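Solulow Tabletop: simulated pick-and-place episodes from a student robotics club

README for the dataset folder. Please read the section on known problems before training anything on it.

Summary

Solulow Tabletop is a set of simulated manipulation episodes made by the members of our university robotics club for the spring term project. One arm with a two-finger gripper works over a plain gray surface with a handful of small toys on it. Every episode was driven by a student at a keyboard or a game controller. There are no scripted or planner-generated episodes in this release.

Episodes: 1795
Episodes marked as usable by a second club member: 1033
Episodes involving the lumpy multicolored object: 711
Step limit per episode: 3000

The episodes not marked as usable are still in the folder. Several people asked for them, mainly to train a success classifier, and they take up little space.

Why we made it

The club enters the Wirnard student challenge each year. The task sheet asks for a policy that can pick up a named object from a small group and put it down somewhere else without disturbing the others. Our entry last year was trained on blocks only, and it failed on anything that wasn't a box. This year we wanted shapes that don't give the gripper two flat parallel sides.

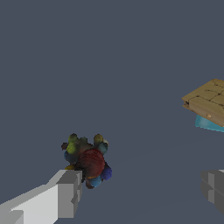
Objects are drawn from the Rácz toy set, a folder of meshes a former member scanned and cleaned up for a class assignment. We kept the names short in the label files: cup, brick_yellow, brick_blue, brick_tan, cluster. The cluster is the hard one. It has no obvious top, its lobes are different sizes, and a grasp that looks centered from one side can be well off from another. Drivers were told to try at least two different approach directions on it before asking for a reset.

Files

episodes/ holds one folder per episode, numbered in the order they were recorded. Numbers are not reused, so there are gaps where a recording crashed.

Inside each episode folder:

wrist/ has the images from the gripper view
front/ has the images from the fixed view
state.csv has joint positions and gripper opening, one row per step
actions.csv has the commands sent by the driver, one row per step
label.txt has the target object, the outcome and the driver code

Images and state rows share the same step index. If an episode has fewer images than rows, trust the index in the image name and not the order in the directory.

Driver codes are two letters. We don't publish the list that connects codes to members.

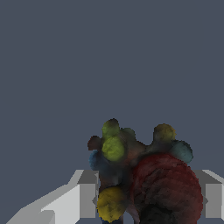
How the episodes were recorded

All recording was done in Zendurell, the simulator our department uses for the intro controls class. We used the default contact settings for the first batch and raised the friction on the finger pads for the second. The batch is given on the first line of label.txt. Do not mix the two batches when fitting anything that depends on contact. Mixing them is fine for image-only work.

Each driver went through the same steps:

1. Load a layout and note the target object.
2. Move the hand above the target with the gripper open.
3. Lower, adjust, and close.
4. Lift, move to the drop area, and release.
5. Mark the outcome as success, partial or fail.

Partial means the target was lifted but dropped outside the drop area. If the arm pushed another object while reaching, the driver added the word "bumped" to the label. We did not measure how far the object moved.

Views

The wrist view is attached to the hand and moves with it. When the gripper is low, a large object can cover a good part of the image and hide the ones behind it.
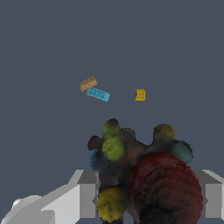

Wrist view, cluster between the fingers, three bricks farther off.

The front view is fixed and was set once in March. It is the one to use for checking a layout. Five objects are loaded at the start of a standard layout, and the positions are random within a rectangle below the arm. There is no minimum spacing, which we now think was a mistake. Two of them can end up touching, as with the light blue piece and the tan block here, and a driver going for one of those has much less room for a finger than one going for the cup. The label file has no field for this. If you need it, work it out from the first front image.
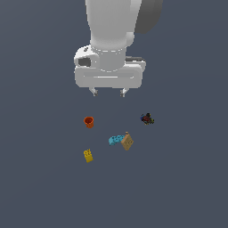
Splits are listed in splits.txt. We divided by layout, so the same starting positions never show up in both training and test. The test layouts were picked by hand to cover near and far targets as well as crowded ones. A standard test layout opens with the gripper empty above the toys, and the open stretch of gray between the fingers and the nearest objects gives a policy some room to correct before it gets close to anything. Report results on crowded layouts separately if you can. Our own baseline looks a lot better when they are averaged in with the rest.

Known problems

The surface is a single flat color with no texture. Policies trained only on these images did poorly when we swapped in a wood texture.

The cluster mesh is heavier to render than the others, and steps in those episodes can lag. Time stamps are from the simulator clock, so the data is correct, but some drivers overshot.

Two drivers had the left and right controls swapped during the first week. Their commands were fixed afterward in actions.csv. The state rows were not touched.

Use

Free for class work, club work and research. Please don't submit a policy trained on the test layouts to Wirnard. Bug reports go in the club tracker with the episode number in the title. A batch with a textured surface is planned for November.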